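A Morning Among the Bags and Baskets at Ongart

Posted in October, under Days Out

I have always had a soft spot for seeing how ordinary things get done, and my long-suffering family will tell you I once made us all miss a ferry because a man was mending a bread slicer. So when the leaflet for the Ongart open morning came through the door, promising a look round the packing rooms and a cup of tea at the end, I had my name down before the kettle boiled.

Ongart is a big low building behind the station at Drulletti, and if you go by bus you want the 401, which stops at the gate. I got off one stop too soon, naturally, and had a very pleasant walk along a hedge. Doors opened at 10 and I was there at ten past with wet shoes, in a group of 12, most of us of an age to remember groceries in brown paper.

The welcome

Our guide was Oranuch Luangrath, who has worked there long enough to know which radiator to stand beside (she steered the ones with damp coats straight to it, bless her). She gave us each a visitor's sticker and a folded plan of the building, which I held upside down for the first half hour.

The place is shared by a few small outfits. Vunder has the front rooms and tries out bags and wrappings, and Hultent is along the corridor with the crates and baskets. Between them they spend their days on the sort of question I love: how does a bag hang when it's full, which corner gives first, does a round thing settle differently from a long one? Oranuch said that people write in about bags far more than you'd think, and that one lady sent a four-page letter about handles.

The bag table

We were allowed to spend as long as we liked in the front room, and I spent rather longer than that. What I enjoyed was how homely it all was. Take away the building and it's me on my kitchen worktop, unpacking the week's shop and wondering where I put the other basket. I do like a clear bag, too. At home I can never remember what's in the opaque ones and end up squeezing them like a child with a Christmas present, whereas with see-through film the yellow and the green come shining out at you, even past a pattern of pale dots. And a pink basket beside it! I've been after one with those little holes in the sides for the airing cupboard, in exactly that shade.

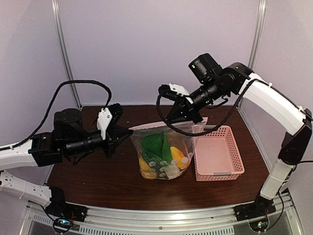 Along the corridor to the baskets

Hultent's room is narrower and smells pleasantly of cardboard. They keep a wall of shelves with around 150 baskets and tubs on it, and you may take any of them down so long as you put it back on its own label. I tried a good many. There is a great deal more to a rim than I had supposed, and after a few you find your fingers have opinions: too sharp, too thin, lovely and smooth. A gentleman in our group was very taken with a deep blue one and carried it about with him until he was gently parted from it.

We were then asked to pack one ourselves from a heap of odds and ends, with 25 minutes on the clock. I put the heavy things at the bottom, as my mother taught me, and felt quite pleased until I tried to get the lid on. Oranuch came round and moved a single tin, and down it went.

Tea, and a few practical notes

Tea was in the canteen, with a very decent seed cake, and we stayed talking until well past noon. Entry was free and there's a box by the door if you'd like to leave something. The floors are level all the way through, though the corridor is chilly, so take a cardigan. The little shop sells seconds, but only with cash, and I had none on me, so I came home without a basket. They're hoping to run another morning in the spring, and I've already asked to be put on the list.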